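Materials and Making, Unit 3: Sheet Stock, Folding and Creasing
Course handout, Mapplebeck evening program
Notes by Evie Hebden, revised 13 December 2024

Bring to class: a steel ruler, a bone folder or an empty ballpoint pen, a cutting mat, a pencil you can sharpen, and last time's sample strips if you still have them. Sheet stock is provided. Please don't bring glue yet, we get to joints in Unit 4.

Where we left off

Last session was all about cutting, and I was thrilled with how many of you got a clean edge by the end. Tonight we take a flat sheet and start asking what it will put up with. I love this unit. A sheet lying on a table seems like the dullest thing in the room, and then you stand it on its edge, give it a bend, and it has a front, a back, a shadow and an opinion about which way it wants to fall.

Three words we will keep apart

Bend: the sheet curves and there is no line. Let go and it may come all the way back, or part of the way.
Crease: there is a line, faint or sharp, where the sheet has been persuaded to turn. You can find it with a fingertip even when you can't see it.
Fold: the sheet has gone over on itself along a crease, fully or to a set angle.

People mix these up constantly (I did for years) and mostly it does no harm. In your notebook, though, please use them as above, so Tormod Granström and I can follow what you did when we read your samples.

Grain

Paper and card nearly always have a grain, meaning the fibers mostly run one way. Plastic sheet can have a direction too, left over from how it was made, but it is harder to feel. To find the grain in card, curl the sheet gently toward you, then turn it a quarter and curl it again. One way gives more easily. That's the way the crease should run, parallel to the grain. Mark it with a small pencil arrow in the corner before you cut anything!

Cross-grain creases are allowed, and sometimes the design leaves you no choice. Score first and expect a rougher line.

Reading a surface by its light

Plain, matte stock in one pale color is the best teacher here. With no pattern to distract you, every change in tone is telling you about shape. Stand your sheet up, hold it low down between finger and thumb, and turn it slowly toward the window. A flat face keeps more or less one tone. Where the sheet bends, the tone slides. Where there is a crease the tone steps, sometimes so softly that you need to tilt the sheet twice before you trust it.

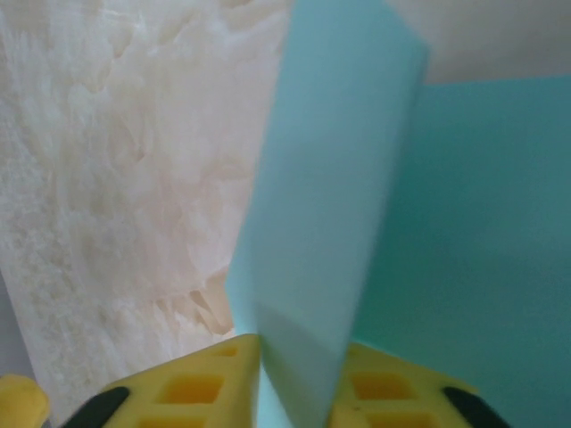
Do the same with a lamp off to one side and you will be amazed how much more you see. Callum Oakley, who took this unit in May, drew the shading on every one of his samples before he measured a thing, and his drawings found two creases his ruler had missed. I'd like all of you to try it his way tonight.

Exercise A: the standing sheet

Cut a strip from the blue or white stock, 20 cm tall and as wide as your hand. Find the grain. Pinch the bottom edge and hold the strip upright. Does it lean? Now pinch higher up and look again. Then put one shallow crease across the strip, a third of the way up, and repeat. Sketch each stage. A small sketch is fine, but shade it.

Exercise B: scored and unscored

Two strips from the same sheet. Score one lightly with the bone folder, leave the other alone, and bring both to a right angle. Label them and keep them flat in your folder — we will compare how far each has opened up next time.

Exercise C (if there's time)

Crease a strip lengthwise, open it to a shallow V and stand it up. Compare it with your strip from A. This is the whole secret of corrugated roofing, and it still delights me.

Questions from last term

Wayne Rowbotham asked whether you can take a crease out again. You can flatten it under weight, and it may become very hard to see, but in card the fibers along that line have been crushed and the sheet will turn there first next time. Choose your creases with care and practice on offcuts.

Someone else asked about thicker board. Score it on the outside of the fold, go lightly, and make several passes.

For next time

Read pages 20 to 29 of the course packet. Bring your labeled strips from B and one folded thing from home — a carton, a map, a shirt box, whatever you like. Take it apart along its creases if you can bear to.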